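**October 11, 2019**

# Leloria toy library opens its doors to Idby families

Families in Idby can now borrow toys in the same way they borrow books. The Leloria toy library opened this week in the old reading room on Karberg Street, with 1399 toys on its shelves and a waiting list of parents keen to take them home.

Membership is free for the first year, and each household may take out 4 sets at a time and keep them until the end of the month. Everything on loan has been given by local people, and it has been a joy to see what has come in: train track, puppets, jigsaws, dolls' clothes, a whole shelf of wooden animals and more play food than anyone expected!

"We asked for toys in February and hoped to fill a cupboard," said Irfan Bhutto, who runs the library. "By the summer we had to ask for a bigger room. People brought things their children had loved, and they wanted to tell us about them. I have heard some wonderful stories over that counter."

## Packed in whatever is to hand

Leloria lends its toys in sets, and each set needs a box. The library has bought very few. Biscuit boxes, ice cream tubs and shoe boxes have all been cleaned and put to work, and families are welcome to pack a set at home before handing it in.

Sewwandi Howlader looks after the play food, which has been the most asked-for shelf since the doors opened. She suggests starting with the big pieces, such as bowls and pans, and letting the fruit settle around them.

"A child doesn't mind what the box used to hold," she said. "They like tipping it all out on the bed, and then they like putting it back, and a good sturdy box with an open top makes both easy. Mine will spend an entire wet afternoon doing that and running a shop from the pillow."

Bright boxes are especially welcome, as younger borrowers soon learn to spot their favourite from across the room. A green coconut milk biscuit box with a picture of butter cookies on the side holds plenty of play food, with a yellow bowl in the middle of the pile and a peach and a fig tucked in beside it. Grapes usually go in last.
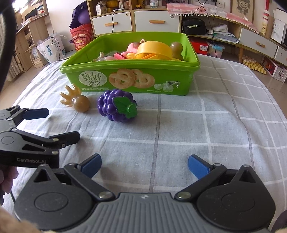

## How to join

Bring proof of address to the desk and choose your first sets on the same visit. The library is open on Tuesday and Saturday mornings, and there is room for prams inside the door.

Toys in good condition can be dropped off during opening hours. Please wipe plastic pieces with warm soapy water, dry them well and leave out anything cracked. Batteries should be taken out first. Soft toys can't be accepted for now.

A story and play morning, paid for by the Lodhi Fund, will be held in the same room next month. There are 94 places and no need to bring anything.

**Contact:** Irfan Bhutto, Leloria Toy Library, Karberg Street, Idby. Telephone extension 2040.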